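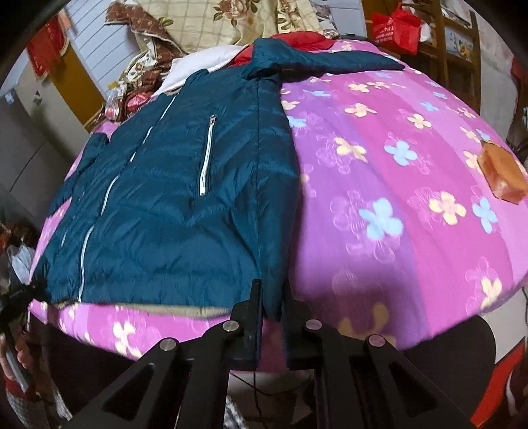

Analyn Fajardo
Community News Editor, Nornside Residents' Bulletin

Apr 20, 2024

Nornside Winter Coat Collection Opens at Barredo Hall

The Nornside Clothing Exchange has opened its annual collection of winter coats and padded jackets at Barredo Hall. Garments received this spring will be stored over the summer and handed out to households in November.

The Exchange distributed 169 coats last season and closed with 27 requests unmet, most of them for adult sizes. Residents are asked to look through their closets now, while heavy clothing is being put away for the year.

Quilted jackets with a nylon shell, such as the dark teal one spread out on a pink and purple floral sheet, are accepted in all sizes. Donors should lay each jacket flat on a bed or table before packing it, pull both sleeves clear of the body and check the lining, cuffs and hem for tears. Front closures and chest pockets should be opened and emptied. Small repairs to seams can be made by the Exchange, but jackets with broken main zippers cannot be accepted this year.

Garments should be washed according to the care label and dried completely. Padded jackets are best folded once and placed in a large bag without being pressed down, as filling that is kept compressed for several months may not recover its shape.

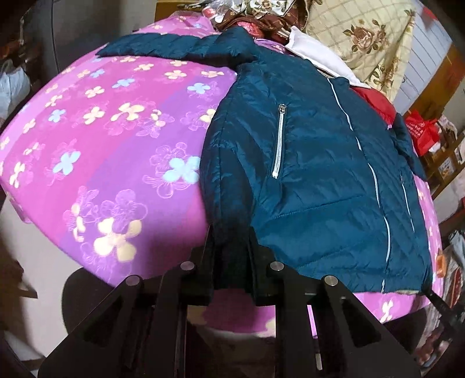
Fitriani Ismail asked that donors also fasten any loose straps and leave detachable hoods on the garment, noting that hoods packed separately last year could not always be matched to their coats.

Bags may be left at the side entrance of Barredo Hall, 11 Prollov Street, during regular opening hours. Each household may bring up to 5 bags. Receipts are available at the front desk on request.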